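Robotics Club: hand-held grippers and the April recordings

The club's manipulation group is recording everyday grasps this term with the hand-held grippers, and bottles are first on the list.

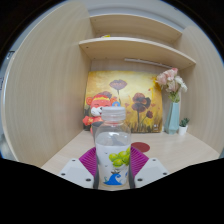

Mostafa Hegazy would like the recordings to go slower. He told the group that most of the takes he threw out in the first round had the same fault, a hand that closed the fingers before it had stopped moving, and that he would take 600 clean ones over any number of rushed ones.

The count stood at 2,079 takes when this issue was put together. The target for the Ronton entry is 3,667, so there is a fair amount left to do. Each take is one approach, one grasp and one release. Please say the object name out loud at the start and write it on the sheet as well, using the short names taped inside the Kallumik case.

Members may record at home. A shelf, a desk or a kitchen counter is fine, and you don't need to clear it first. The model has to cope with ordinary backgrounds, and last term's set was nearly all lab bench. Clear containers are still short: we have 119 takes of them, and many are from the same two evenings.

Loubna Kettani keeps the sign-out list for the grippers. The limit is two nights. Check the finger screws before you bring one back, and copy your files to the El Ouafi drive, in the folder with your initials.

Training runs start once the bottle and cup sets are complete. Anyone who wants to help with labeling can come to the lab at 4:30 p.m. and ask for a login.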